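Thread on our new flute laminator at the Trodurley plant. We've had it running since March and a few people asked how the changeover went, so here are my notes. 1/

For anyone new here, we make litho-laminated board for retail boxes. Printed top sheet, corrugated bottom sheet, glue in between. The old laminator was a Buvton and it did the job for a long time. 2/

The new one is a Carrasco. Semi-automatic feed on the bottom sheet, full automatic on the top. We looked at full auto on both and couldn't make the floor space work without moving the slitter. 3/

Install was slower than planned. The floor under the delivery end was out of level and the riggers had to shim it twice. If you're buying one, get the slab checked before the truck shows up. 4/

First production job was 1,601 sheets of E-flute for a shoe box customer. We threw out 205 of them. Nearly all of that was register, top sheet running ahead of the bottom on the gripper side. 5/

Murdo Dalgleish came over from Brustema, who sold us the machine, and reset the front lays. He also had us drop the speed until the operators got used to loading the bottom hopper. 6/

Next job was 1,951 sheets, same flute, same glue. Register held. We still had some warp in the stacks near the dock door – that's our problem and was there with the old machine too. 7/

On glue: we use less than before. The metering roller on the Carrasco is finer and the gap dial has real numbers on it. The Buvton had a paint mark somebody put on years ago and you set it by feel. 8/

Cleaning takes longer, though. There are more rollers and the tray doesn't lift out in one piece. Second shift washes down at 10 pm and it now eats most of the last half hour. 9/

Pressing section is good. Longer belt than we had, so the board comes out flatter and we can get it to the die cutter sooner. We used to let stacks sit overnight. Now it's usually same shift, except for heavy coated top sheets. 10/

Spare parts: we keep suction cups, one set of feed belts and a side lay spring on the shelf. Belts are the thing that wears. Order them before you need them, the lead time is long. 11/

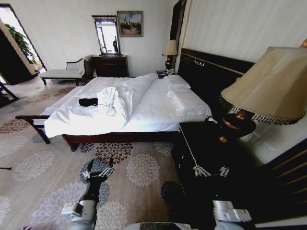 Can you run B-flute and E-flute on it without a long changeover? It takes one operator a few minutes – you change the pressure setting, check the glue gap, and run a handful of waste sheets before you go to good stock. 12/

We have not tried F-flute yet. There's a cosmetics job quoted for it and I'll post what happens if we get the order. 13/

Short runs are still a pain. Under 200 sheets the setup waste hurts and we'd sooner do them on the hand-fed machine in the back. 14/

The Buvton is for sale, by the way. Runs fine, comes with the old glue tray and a spare. Buyer moves it. Message me if you want the spec sheet. 15/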